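Lid knob keeps coming loose on my soup pot – tighten or replace?
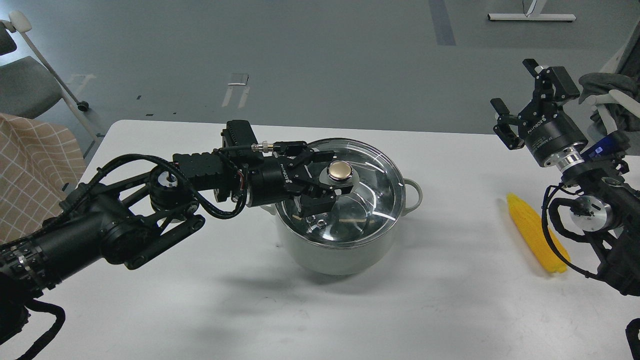 The pot and its lid, with the knob in question.

Posted by Henrique Caldeira
2026-03-03, in Kitchen and Housewares

I have a pale gray-green pot with a glass lid, steel rim and a round gold-colored knob in the middle. I bought it in January from the Poltesley outlet in Wutstead. For the past couple of weeks the knob has been turning when I lift the lid, and on Sunday it spun all the way around and dropped by a few millimeters. There is one screw coming up from underneath with a thin washer on it. I tightened it with a regular screwdriver and it held for two dinners, then started again.

I don't want to crank down on it and crack the glass. Is there something I should put on the thread, or is the knob worn out? The store says they don't carry the knob by itself, only the whole lid. I make soup and rice in this pot most days, so it gets a lot of steam. It has never been in the oven.

2 people are following this thread.

Dirk Sauerland
Posted the same day

Take the knob off completely before you buy anything. Hold it from the top with one hand and back the screw out from below. Then look at three spots.

The washer first. If it's flat metal straight against the glass, that's probably your trouble. It should have something soft between it and the glass, either silicone or fiber. On lids that get a lot of steam the soft one goes hard and thin, and then there is no spring left to keep the screw from backing out. A hardware store will have silicone washers in small packs. Take the screw with you so you get the right hole.

Then the threads inside the knob. Run the screw in by hand with no lid in between. If it goes in smoothly and stops, the knob is fine. If it wobbles or never gets snug, the knob is stripped and no washer will help.

Last, the hole in the glass. Wipe it clean and hold it up to a window. Any chip or a line running out from the edge – stop using the lid.

When you put it back together, go finger tight and then a quarter turn with the screwdriver. I would not use thread glue on anything that sits over food.

Phúc Mạch
Posted the same day

just get a new knob, they are cheap. mine broke on a different pan and I put a wooden one from Clalunbridge on it, works fine. you won't match the gold though

Chiến Huỳnh
Posted the next day

Dirk covered most of it. A few things to add if you go with a replacement.

Measure the screw across the threads and also the length. People forget the length. A screw that is too long will bottom out inside the knob before it clamps the glass, and it feels exactly like a loose knob. You can fix that with a second washer.

Check what heat the new knob is rated for. Plenty of the plastic ones are stovetop only, and you may want to use the lid in the oven someday.

Metal knobs get hot over a long simmer, so keep a towel handy if yours is solid metal. Also, if the lid goes in the dishwasher, try washing it by hand for a month. My mother's lid loosened every week until she quit putting it on the bottom rack.

Henrique Caldeira
Follow-up

Took it apart. The screw threads into the knob fine, no wobble. The washer is bare metal and there is a brown ring on the glass where something used to be, so I guess the soft one is gone. No chips that I can find. Going to pick up silicone washers tomorrow after work.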